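Robotics club update: the cup problem

The club has picked its spring project, and I will say at the start that I voted for something else. The task is to get a two-armed setup to take paper cups and hang them on a mug stand. My eight-year-old nephew can do this while talking about dinosaurs. We have given ourselves until the end of April.

The case for it, as put to me at the planning meeting, is that small jobs like this one are where the interesting failures are. I have heard that before. Two years ago it was sorting socks, and what we got out of that was a slide deck and a pile of socks. Still, the vote was the vote, and I agreed to write up how it goes as long as I could write it up my own way.

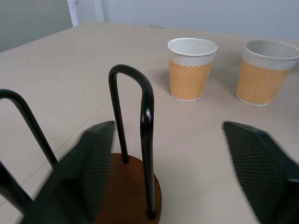

Ebuka Danladi
Newsletter editor, Mindier Robotics Club

My first complaint is about the cups. A mug tree is made for mugs, and a mug has a handle. A paper cup has no handle, so the plan is to tip it over the end of a hook and let it sit there. When I asked what counts as hung, I got three answers from three people. The Rajan team (we name our teams after nothing in particular, don't write in) says the cup has to stay on after the gripper lets go. The Nolletti team says it has to stay on until someone bumps the table. I would like one rule, on paper, before anyone starts keeping score.

My second complaint is about keeping score. Last month we were told that a practice session had gone "really well." I went back through the log sheet. There were 40 tries on it, and the column for the result had been filled in for the first page and then left blank. Maybe the blank ones were all good. Maybe they were all cups on the floor. A blank box doesn't tell me, and it shouldn't tell you either. From now on the sheet gets filled in at the table, by the person running the arms, before the next try starts.

There is also the matter of the person running the arms. A good part of what visitors like at our open evenings is a member steering the grippers by hand, and members who practice get good at it. I have no quarrel with that – it's hard, and I am bad at it. But when a parent walks out saying the robot can hang up cups, the parent has been misled, even if no one meant to do it. The software Jutel team is writing is supposed to take over from the person. As of this issue it has not been shown to the rest of the club. I have asked for a date and been told "soon," a word I remember well from the socks.

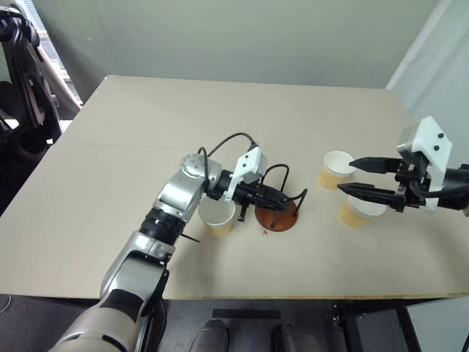

I did sit in on an afternoon session, and I'll give credit where I can. Using both arms turns out to be a better idea than I expected. With one arm, every try means going all the way out and all the way back. With two, one side can deal with the stand while the other goes after the next cup, at least on paper. The trouble is that two arms can also get in each other's way, and a wire stand has plenty of places to catch a finger. The team wants to settle this by writing down which arm goes first. Fine. Write it down, then stick to it for a whole session so we can compare.

I am less sold on moving things a little between tries and calling it variety. If the software only ever meets the stand in nearly the same spot, we'll learn that it can handle that spot. I'd like to see the stand turned, the cups shuffled, and the whole lot set up by somebody who wasn't there for practice. The Nolletti team has offered to do the setup for Rajan and the other way around. They seem to be looking forward to it a bit too much.

For the final session in April we'll run without anyone steering, and the blank-box rule applies. If it fails most of the time, that is what the next newsletter will say. If it works, I'll print that too, with the numbers, and I will bring snacks.

Members who want a turn before then should put their name on the sheet by the door. Sessions start at 4:30 and the arms are switched off at 6:00, whether or not you were on a roll.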